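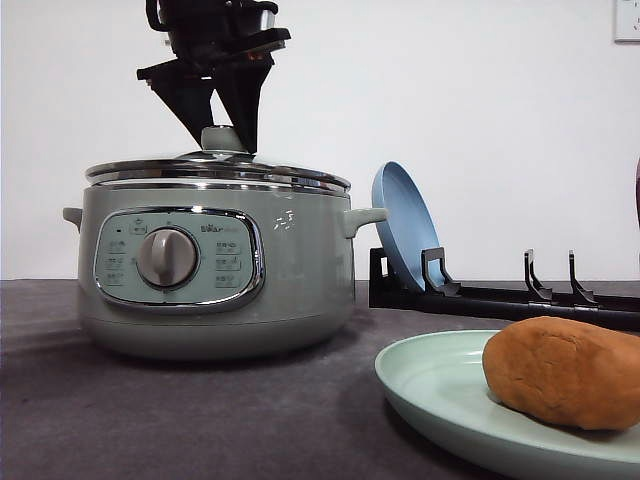
VISITS

Lifting the lid at Flater

The March visit took 20 of us to the Flater workshop in Peronthorpe, where the company has been teaching a pair of robot arms to do kitchen jobs. The bus left the library at 8:30 in the morning and the ride took 47 minutes, including the stop at the Nistor plant gate to pick up the people who work nights there. Coffee was waiting when we got in.

Flater makes handling equipment for packing lines. Most members will know the name from the case loaders at Juderen. The kitchen work is a side project that began two years ago and is run by Raluca Ursu with two engineers. It has its own room at the back of the building, and we went through in two groups because the room is small.

The job we were shown is simple to describe. An electric cooking pot stands on a table with its lid on. One arm takes the lid off and keeps it clear, and the other brings a potato over and puts it in the pot. Then the lid goes back. The pot is an ordinary green one with a Bear logo and a dial on the front, and the only other things the arms have to deal with are plates and a dish rack.

Ms. Ursu started with the lid, which she said had taken more work than everything else put together. The knob on top is a smooth dome. The two fingers of the gripper have to come down over the middle of it and close evenly. If they come in to one side, the lid tips as it leaves the rim, and then it can catch on the way up or swing once it is free. We watched the arm stop just over the knob, wait, and go down the last bit slowly. On the second try for our group it closed too high on the knob and slipped off. It backed up and went again without anyone touching it, and that time the lid came up.

A few of us asked why they didn't just put a bigger handle on the lid. Alina Tănase, the younger of the two engineers, said they had done that for the first month and it worked fine, but the point of the project is to use things as they come from the store. They went back to the factory knob and started over. She keeps a log of every run on this pot, and the count stood at 334 on the morning we were there. She did not want to give a success rate while the gripper fingers are still being changed. The present ones are the fourth shape they have tried.

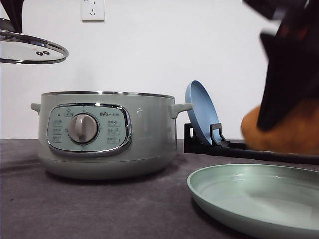 TWO ARMS, ONE POT

The second half of the demonstration used both arms together. With the lid held up in the air on the left, the other arm came across from the right with the potato. It moves a good deal faster than the lid arm, and several people in the front stepped back the first time, although there was a rail between us and the table.

The rack at the back of the table is there on purpose. The plate standing in it is in a spot the arm could easily knock, so the potato has to be carried over the rack and then brought down into the pot. Wolfram Mühlbauer, the other engineer, told us that early on the arm took a straight path and hit the plate more often than it missed. Now it is made to keep a set height until it is past the rack. He raised and lowered that height on his laptop so we could see the difference. At the lowest setting it passed close enough that Hye-jin Yeo, who was standing next to me, put her hand over her eyes.

The two arms do not run on a timer. The one with the potato waits for the other to report that the lid is up and out of the way. Mr. Mühlbauer held back that signal during one run and the potato arm simply stayed where it was until he let it through. He said this is close to how two loaders share one belt at Juderen, and those of us who have worked that line could see what he meant.

The pot was not switched on for any of the runs. Ms. Ursu said turning the dial is next on their list and that the arms have not been tried on it yet. Steam is a separate problem that they expect to spend the summer on.

We got to choose the potato for the last run. Flater had put out a tray of them in different sizes, and our group picked the longest. The arm picked it up near one end, turned it partway, and set it down again. The second attempt held. It went into the pot with a thump and got a round of applause.

Questions

Ileana Vlad asked whether this was meant for homes. Ms. Ursu said no, or at least not from Flater. They have no plan to sell a kitchen robot. What they want is a gripper that can handle mixed items on a packing line without having its fingers swapped between products, and a kitchen table gives them a lot of different shapes in a small space. A lid, a plate and a potato all need a different kind of hold.

Someone else asked what happens if a person reaches in. Each arm stops when it meets more resistance than expected, and there is a stop button at each end of the rail. Ms. Tănase pressed one in the middle of a run to show us. Both arms froze, and the lid stayed in the gripper. Restarting took a couple of minutes because the arms have to go back to their home positions one at a time.

There was also a question about jobs, as there always is. Ms. Ursu answered it directly. She said the case loaders at Juderen had moved people off lifting and onto checking and changeovers, and that she could not promise it would go that way everywhere. Two members who were at Juderen at the time added their own accounts, which did not agree on every point, and the talk carried on over lunch.

After lunch we had a short walk through the main shop floor. Photography was not allowed there. The case loaders are built at the far end, and one was being tested with 200 empty cartons that went around and around on a loop.

For next time

Flater has offered a second date in the fall for members who could not get a seat. Parking at the building is limited, so we will run the bus again. Closed shoes are required, and the back room has no seating; please tell Hye-jin when you sign up if you will need a chair. The sign-up sheet will be at the front desk from the next meeting on.

Ileana has handouts on the gripper fingers, with drawings of all four shapes. Ask her for a copy.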